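How to Track Down a Gripper That Lets Go (When the Software Swears It Didn't)

If you landed on this page, your two-arm setup is probably doing what mine did for most of April. The arm closes, the screen says "grasp OK," and then halfway through the pull the thing slides right out of the fingers. Mine was a belt through the loops of a pair of denim shorts. Yours might be a shoelace or a drawstring or a charging cable. Same fault, same fix, and I'm going to walk you through it so you don't burn the weeks I did!

Quick background. I run the clothing tasks at our little shop in Brindton, and the belt job is my favorite and also the one that makes me want to go home early. Two arms, one belt, five loops' worth of denim friction to fight. I keep all my runs in Itudeck, and when I went back through the log I had 673 attempts with more than 1000 slip warnings between them. I'd been ignoring those. Don't be me.

Before you touch anything, do the boring safety part. Hit the stop, wait for both arms to settle, and then cut power to the grippers at the switch (the software button doesn't count, please use the switch). A gripper that drops things at random can also close at random, and I have a blood blister story I'll spare you. Keep your hands out from between the arms until both status lights are off.

Step 1. Get the failure to happen on purpose.

Lay the garment flat with the waistband toward the arms, run the belt through the loops, and have each gripper take hold of it. Then command a slow pull on one side only, with the other side holding still. Go really slow, slower than feels useful. You want to see which hand loses it.

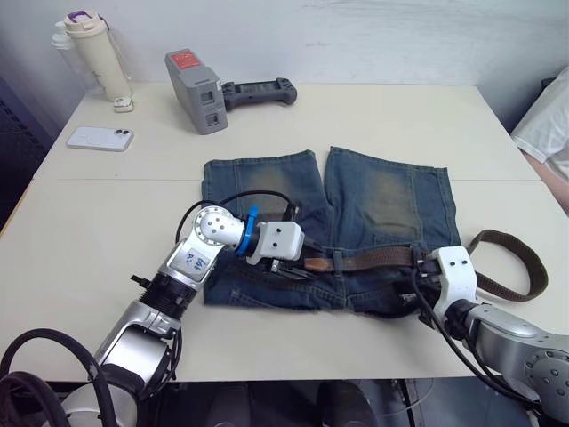
I did this pull over and over before I trusted what I was seeing, and I'd tell you to do the same, because the first few tries will lie to you. Write down which side slipped every single time. In my case it was both sides now and then, but mostly it was whichever hand was doing the holding. That surprised me! I'd been blaming the pulling hand the whole time and had already swapped its fingertips twice.

Step 2. Check what "closed" means to your controller.

Our grippers run on a Kariuki controller board, and it was set to report a good grasp when the fingers stopped moving. Sounds fine, right? But fingers stop moving when they hit anything, including a little fold of denim sitting next to the belt. So the arm was pinching a bit of waistband and a bit of strap and calling it a day. Find the setting for your own board and see whether it goes by position, by current, or both. You want both. If it only offers position, measure your belt with calipers and set the allowed width to 2 mm on either side of that number.

Step 3. Look at the cables.

I know, I know. But a stiff cable tugging on a wrist can shift the fingers a hair at the end of a move, and a hair is plenty on a narrow strap. With the power still off, swing each wrist by hand through its whole travel and feel for the spot where the cable pushes back. Give it a loop with some slack and clip it well below the joint. Check the connector while you're down there too - one of mine was seated crooked and had probably been that way since we moved in from the Zavelville building.
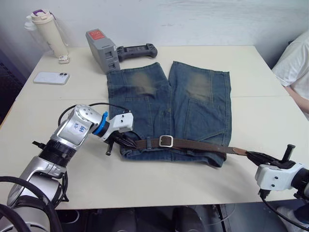

Step 4. Now redo the slow pull, with the new settings and the power back on.

Keep the speed where it was in Step 1 so you're comparing like with like. Pay attention to the texture of what you're gripping. A woven belt with a braided kind of surface gives the fingers bumps to catch on, which is nice, but those same bumps let it creep along in tiny jumps that a current reading can miss. Also watch the buckle. When it's at the middle of the waistband, with the strap running out to a gripper on each side, it's a really handy marker, and if it stays put while a hand travels, you've got slip.

Step 5. Add a regrasp, and make it stop if that fails.

I let the arm try one regrasp. If the width is still wrong, everything halts and beeps at me. My old script would just keep retrying with more force each time, and that's how I bent a fingertip. Please cap the force! Put the cap on the controller itself if yours allows it, so a bad script can't talk its way past it.

I still get a slip here and there, mostly on thin, slick belts, and I'm trying some softer finger pads for those. If they work I'll add them to this page along with the settings.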